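Trying Out the Grodavari Kitchen Pack
Project report by Darcy Sheehan, with Kristóf Szalai

So for our robotics elective we had to pick a product and really put it through its paces, and we went with Grodavari, a simulated kitchen you can rent by the month for testing two-arm robots. The student license was 60 dollars, which we split. Installing it took me most of an evening (Kristóf's laptop did it in 12 minutes, of course).

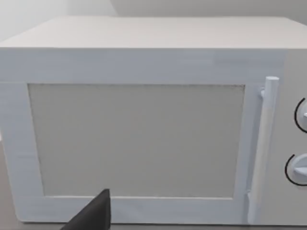 The manual is good on setup and pretty thin on everything else. I wanted to know how to slow the arms down and ended up asking Ferenc Gulyás from the year above, who had the answer in an old notebook – you change it in the task file, and you have to restart after.

We did 26 practice runs before we trusted ourselves to save anything. By November we had 223 saved runs, way more than we needed!

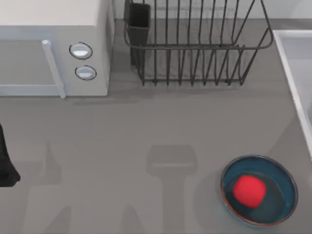
Replay was my favorite part. You can scrub back and forth and switch views while it plays, and it never crashed on me once. Exporting is slower, so start it before lunch.
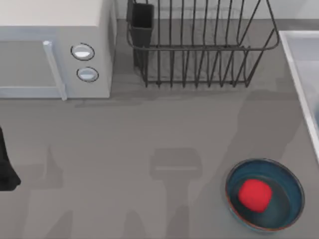

Our main complaint is the camera setup. The default angles are fixed unless you pay for the bigger plan, and we couldn't. From the high view you get the red thing in the blue bowl nice and clear, but only a sliver of the gripper over on the left. I'd still rent it again for the replay tool.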